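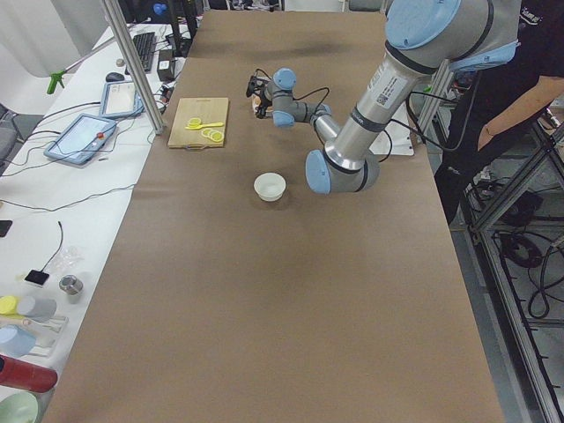 Brown paper laid smooth along a long table.

How to cover a work table with paper

Most guides tell you to buy a special liner. I've tried two and wouldn't pay for either again. Plain brown paper does the job for glue, paint and repotting, whatever the packet says.

1. Wipe the table and let it dry. Crumbs show through as bumps.

2. Unroll the paper the night before and weigh down the ends. Ironing it is supposed to take out the curl. It didn't for me - I got scorch marks.

3. Cut it 5 inches longer than the table and fold the extra under at each end.

4. Tape underneath only. "Easy peel" tape on a varnished top is a promise I don't trust, so test a corner first.

5. Pull from the middle outward. Two people make this quicker, if they can agree on which way is straight.

You'll also read that you should change the paper weekly. Says who? The people selling rolls, mostly. Mine went down in June and I replaced it when it tore. Skip the waxed kind if you use water-based glue.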